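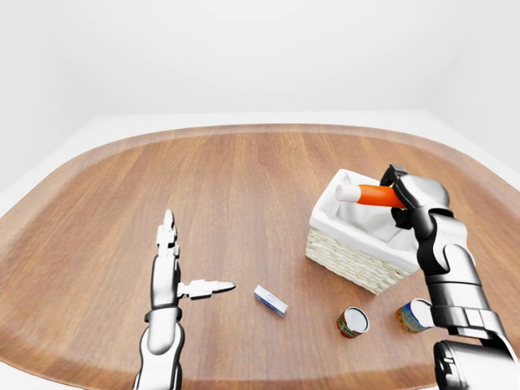 Harnulard Rise 4 – Sit-to-Stand Aid

There comes a point in many lives when the armchair starts to win. The Harnulard Rise 4 is built for people who can take some weight through their legs but could use a hand getting upright, and for the caregivers whose lower backs have been supplying that hand so far.

You put your feet on the plate, lean your shins into the pad, take hold of the crossbar and stand. The two seat paddles swing in behind you, and you can perch on them while you are wheeled to the bathroom, the bed or the dinner table. It has no motor, no battery and no app. We were asked about an app at a trade show and had to go and sit down for a while.

What you get

Steel frame with a powder-coated finish, in gray or a blue that the catalog calls "Harbor" and everyone else calls blue.
Four casters, the rear pair with foot brakes you can work in ordinary shoes.
Padded shin support, adjustable to 4 heights without tools.
Split seat paddles that wipe clean.
A crossbar with two grip positions, one for standing and one for complaining.

Around the house

The legs are low enough to roll under most beds and open out to go around a chair. Measure your doorways first. Older houses have opinions about door width, and the Rise 4 can't be talked into a narrower shape. Thick rugs are best rolled up – the casters will cross them, but with very little grace. 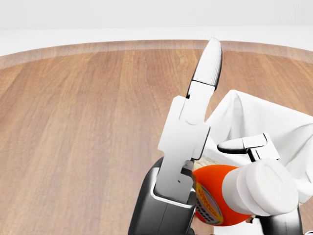 Orange bottle and white cloth at a round wooden table.

Is it right for you?

The user needs to be able to sit on the edge of a bed unaided, hold on with at least one hand and follow a simple instruction. If any of those is in doubt, ask an occupational therapist before you order. For anyone who can't bear weight, look at the Van Dusen floor lift instead.

Ordering and delivery

Order code: 823
Assembly: two bolts, wrench included
Returns: 14 days, unused, in the original box (yes, the big one)
Spare parts: pads, paddles and casters sold separately

Every Rise 4 ships from our Kutamstead warehouse. We have sent out 3,000 of them, and the most common support call is still about the brakes being on.

Home demonstrations are handled by Timo Baumgart at Gratuser Mobility. He brings the unit, sets the shin pad and stays until you have tried it from your own chair. Please clear a path from the front door and put the cat somewhere else. Demonstrations pause for two weeks in December.

Product page updated June 2022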